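Brunton open day, second visit

We drove over to Brunton in September for the open day at the Pommont works. I had been once before, years ago, when they only let people into the front hall and the shop. This time most of the building was open, and it took us the better part of a day to get through it. These are my notes for anyone thinking of going next year.

Getting in

Doors opened at 9:30. The parking lot in front fills up early, and after that they send you to the field behind the feed store, a ten minute walk along a road with no sidewalk. Wear real shoes. Admission was free but you had to sign in at a table and take a sticker, which they do check at the stairs.

The sign at the desk said the building went up as a blanket mill and that at its peak it had 345 people on the payroll. Pommont has had it since the mill closed. They make and pack small household and play goods there: plastic tubs, balls, felt and cloth table covers, game sets for schools. The name you will see on the boxes is Jondasia, which is the line they sell to classrooms. Zandholm is the warehouse across the yard and it was not part of the tour.

Ground floor

The tour starts with the cloth. Rolls are stored on end along the north wall and cut on two long tables. A woman with a rotary cutter was doing covers the whole time we were there, and she answered questions without stopping. They buy the cloth already dyed. Green is the one they use most, and she said they get through nearly 700 yards of it in a busy month. The offcuts go into bins by the door, and visitors could take a bag home for a dollar. I took one. Most of the pieces were too narrow to be of any use, but there were a few good ones at the bottom.

After that you go through the molding room, which you see from behind a rail. It is loud and they hand out foam earplugs. The machines that day were running lids. There was a board explaining how the plastic comes in as pellets and how the scrap is ground up and used again, and a tray of pellets you could put your hands in. It smelled like a new shower curtain. Families with small children mostly kept moving.

Second floor

Upstairs was better for anyone who wanted to look at things up close. The stairs are steep and the freight elevator was only for people who asked at the desk, so ask if you need it. The floor is one long room with windows down both sides and tables set out in rows, covered in the same green cloth they cut downstairs. Each table had a few of the finished pieces on it, containers and balls and other small parts, and there was usually an employee nearby to talk to.
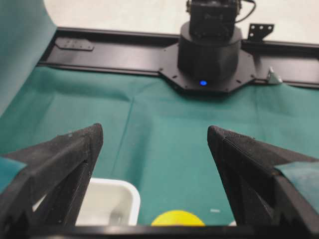
The white containers are the ones I had come about. We have used the same kind at home for years for buttons and hardware, and I wanted to know if they still made the deeper size. They do, but only as part of a set, and the sets were not for sale that day. The man at the table wrote the part number on the back of my sticker. He said the rounded rim was a change from the old design, which had a square edge that chipped when the tubs were stacked. Ours at home are the old kind, and he is right about the chipping.

The balls come in several colors. Yellow is the one schools reorder. I asked why and he said he had no idea, maybe they show up better in the grass.

Farther down the room there was a packing demonstration at 11 and again at 2. We caught the second one. Two packers put together a full school set from an empty carton while a third person talked through it. A set has 27 parts, and they go into the carton in a fixed order with the heavy ones at the corners and the cloth folded on top. After that they let people try. My carton would not close. The kids in line behind me did better.

At the far end there is a small display of old stock from the mill days, with a few blankets, a time clock and a ledger open under glass. The labels are typed and hard to read in that light. I would have liked more of this and fewer panels about recycling, but the blankets are worth walking down for.

Food and the shop

Lunch was in the yard, under an awning on the Zandholm side. There was one truck selling sandwiches and a table with coffee and pie. The line was long at noon and gone by one o'clock. The ham sandwich was fine. The pie was cherry, and they had run out of forks.

The shop is the same one I remember, a single room off the front hall. It had seconds at half price on the back shelf, mostly lids without tubs and tubs without lids, and you have to match them up yourself. It takes some patience. I came away with four that fit. They took cards, but the machine was slow and the people with cash got through faster.

Practical notes

Allow four hours if you want both floors and lunch. The restrooms are on the ground floor only. Strollers are allowed downstairs but have to be left at the foot of the stairs. You can take pictures anywhere except the molding room. The last group goes up at 3:30, and they start closing the windows well before that.

We left by the back gate and walked to the car along the field. It had been mowed that week and the walking was easy.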